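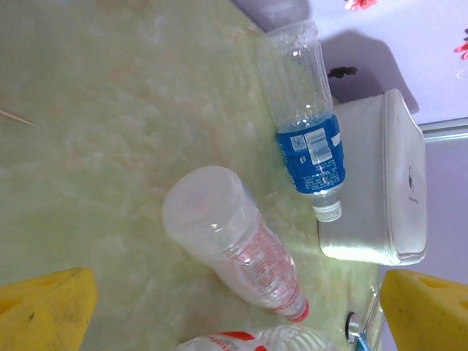 Fig. 2: Three bottles on the table, lying on their sides, labels still on.

Section 2. Sorting drinks bottles before they go in the Bundcombe crusher

The crusher takes clear plastic drinks bottles up to the size given on the door plate. It does not take glass, tins, yoghurt pots or the good scissors, and the Vilton office has had enquiries about all four.

Before you start
Clear a bit of table next to the machine. Any table will do, although a marbled one will hide small scraps of label until you put your elbow on them.

1. Lay each bottle on its side. Bottles stood upright fall over when you reach for the next one, and they take their friends with them.

2. Check that it is empty. Hold it up to the light if you are unsure. Two mouthfuls of water will not hurt the crusher, but they will come out at knee height.

3. Leave the label alone for now. You need the barcode if you are claiming the deposit through the Masilela reader, and the reader has no interest in a barcode that has been peeled off and stuck back on at an angle.

Note: Some bottles carry a QR code beside the barcode. The reader wants the one with the stripes.

4. Turn the bottle neck down and read the capacity on the label.

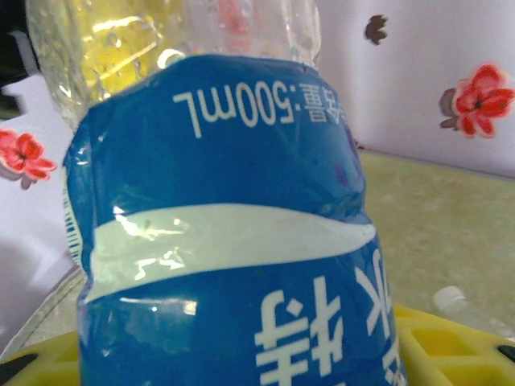 A 500 mL bottle goes in the standard slot. Anything over 965 mL goes in the wide slot, which is the one people put their umbrellas in. The print will be the wrong way up by this stage – tilt your head, or read it before you turn the bottle over, as Kumaresan Mathew of our service desk has been suggesting since the first edition.

5. Flatten out the worst of the dents with your thumb if the barcode runs across them. A mildly crumpled bottle will scan. One that has been sat on may need a second go.

6. Unscrew the cap and drop it in the cap drawer. Keep any loose ring with it.

7. Feed the bottle in, neck first, and close the flap.

CAUTION: Never crush a bottle with its cap on. The trapped air has to go somewhere, and the noise upsets dogs.

CAUTION: Do not push a stuck bottle with your hand. Switch off at the wall and use the Sarkton paddle clipped inside the door.

8. Empty the bin when the counter shows 34. It will hold more, but the drawer will then refuse to open – see Section 5, Stuck drawers.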